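The Great Untangling

I have owned a jewellery box for years. It has 8 little compartments, a mirror in the lid and a drawer that sticks, and in all the time I've had it I have used it mainly for safety pins and a key to a bicycle lock I no longer have. The jewellery itself lives wherever I was standing when I took it off. Bathroom shelf. Coat pocket. Once, for most of a winter, the fruit bowl.

So when July came round and we had our first properly wet afternoon, I decided to be a grown-up. I would gather it all up, put it on the bed and deal with it.

My downfall was reading about it first. There is a blogger called Gervásio Lopes who writes very long, very calm articles about putting small objects away, and his one on necklaces runs to 2,888 words. I read every one of them, with a biscuit. His advice, once you take out the bit about his grandmother's sideboard, is to lay everything on a pale cloth, sort out what is knotted to what, and under no circumstances pull.

A pale cloth. I have a strawberry-print sheet. It was already on the bed, and I wasn't going to strip the bed for a man I've never met.

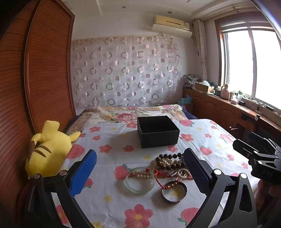
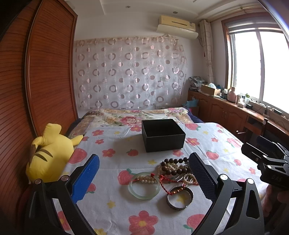
The jade bangle is the one I get asked about. It was my aunt's, and she wore it for so long that I think we all assumed it was part of her arm. I can get it on with washing-up liquid and a certain amount of language. Getting it off again is a longer job, so I tend to wear it for a month or not at all. There's no middle setting.

The silver one next to it goes on with no trouble and therefore gets no respect. I bought it from a market stall run by a woman called Þórarinsdóttir – that was what the sign said, anyway, and I never had the nerve to try it aloud – who told me it would darken nicely in the pattern if I left it alone. Leaving things alone is my strongest area.

Then there are the pearly strands, which I'd like to say are heirlooms. They came out of a dressing-up tin. I've worn them to two weddings and a retirement do and had compliments at all three, so either they're very good or people are very kind. They are also what causes all the trouble. Put them down beside anything at all and they've got themselves round it by morning.

The wooden prayer beads are much better behaved, being too big to get into mischief. I did once try to find out how many there ought to be on a strand and ended up reading a forum thread with 1,089 replies in it, several of them quite cross. I still don't know. I like the weight of them, and they click.

Anyway, the untangling. I can report that a cocktail stick works better than fingers, and that talcum powder, which Gervásio is very keen on, works beautifully on knots and also on dark trousers. I found that if I picked one end and followed it, I got along fine until I lost my place, at which point I had to start again from the other side. It took two cups of tea and the whole of a radio play about a lighthouse.

I also looked at proper storage, in the spirit of the thing. Danovik do a hanging organiser with clear pockets, which looked sensible and made me feel tired. Bedine have a velvet tray at 130 pounds. I said that number out loud in the empty kitchen. For that money I'd expect it to come round and put the bracelets on for me.

In the end I got as far as the bangles in one compartment and the red string in another. The prayer beads don't fit in the box, and never will, so they've gone on the hook behind the door with my dressing gown. The pearly strands are laid out flat in the drawer that sticks, on a folded hankie, not touching anything.

I've kept the safety pins. The bicycle key is back in the fruit bowl while I have a think about it.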